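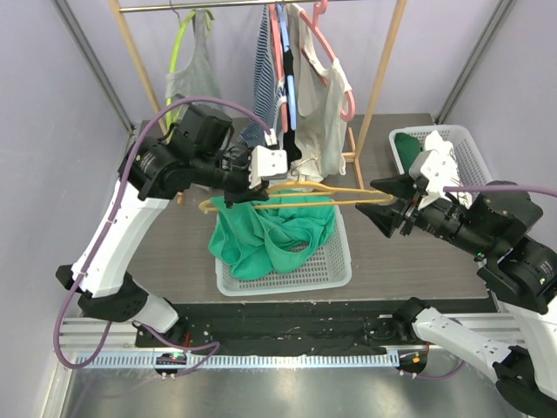

The Skirkow tabletop rack with tank tops and a striped shirt on it.

I have bought a lot of laundry gear over the years and most of it has ended up in the garage, so I was not exactly excited when the Skirkow set landed on my doorstep back in January. It's a little wooden clothes rack that stands on a table, with a metal rod across the top, and I paid for it with a store credit that was about to expire. Well! I've used it nearly every week, and I have opinions.

First, assembly. The instructions are terrible (one sheet, tiny drawings, and step four shows a screw that isn't in the bag). It took me 59 minutes, and that includes a phone call to my sister and a sandwich. Once it was up, though, it was up. The uprights haven't loosened and the wooden feet sit flat on my table, which is more than I can say for the old Pirnumier one, a rack that leaned like it was listening to the neighbors.

What I like most is having the clothes at hand height. I do my sorting standing up now, with the basket right in front of the rack, and my back is so much happier. Shirts and tank tops are perfect on it. Longer things are where it gets annoying, as anything with a bit of length reaches the tabletop and bunches up down there, and if you were planning to skip ironing you can forget it. Dresses go on the closet door at my house.
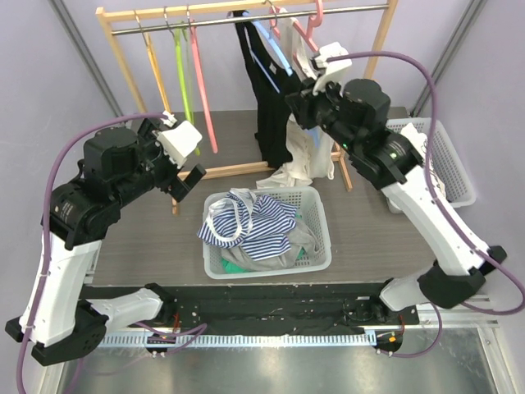

Empty hangers at the left end of the rod, and the basket in front.

The hangers are the plastic tube kind, in colors. I got Kiltent ones separately, and I love a bright hanger, I really do. Lime green for me, pink for my daughter, orange for whatever doesn't belong to anyone. They're cheap enough that I don't cry when one snaps, and so far only one has (I stepped on it). The metal hooks slide along the rod without that awful screech, too.

My gripe is with how smooth they are. A thin tank top with wide straps will creep off one side if you so much as brush past it. Cotton tees stay put. Knits are somewhere in between, and I've started giving the neckline a little tug on each side before I let go. 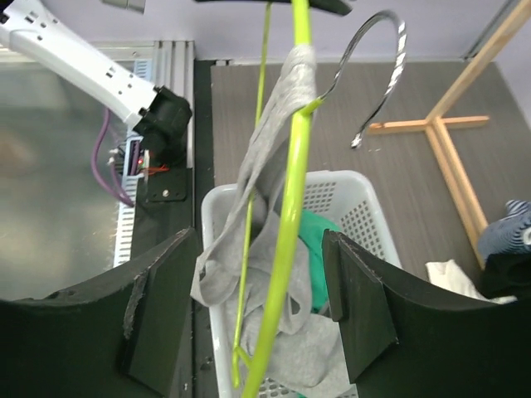

Can you take a knit shirt off the hanger without stretching out the neck?
Slide the hanger out through the bottom hem, and support the fabric with your other hand while you do it. Pulling it up through the neck is what makes the collar go wavy.

Now the basket. Mine is a Phetsri, plastic, with little holes all over the sides, and I like it more than I expected to. It's light, the rim is smooth so it doesn't snag my sweaters, and a damp towel left in there overnight doesn't come out smelling like a pond. It's small, mind you. One person's load of lights fills it, and if you have teenagers you'll want two. I also wish it had a proper handle, but I wish that about every basket.

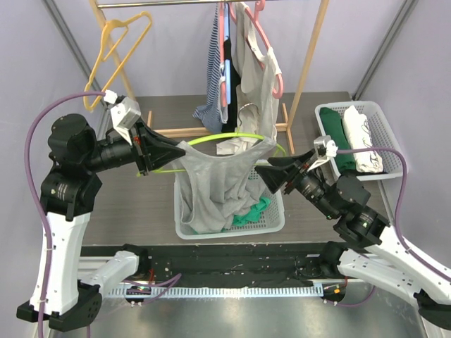 Kanyarat Wongsuwan wrote in to say she has had the same basket for years and the holes do catch on bra hooks, so she puts those in a mesh bag first. She also thinks I'm being too hard on the hangers: a rubber band wound around each end stops the straps from slipping, and it costs next to nothing.

I tried the rubber bands, and she's right, although they look a bit sad on the pink ones. They've stayed on mine for now.

Would I buy the rack again? Yes, at the sale price. I wouldn't pay full price for something that can't handle a dress. If your table is narrow, measure it before you order, and leave enough depth for the basket to sit in front or you'll be sorting off a chair like I did the first week.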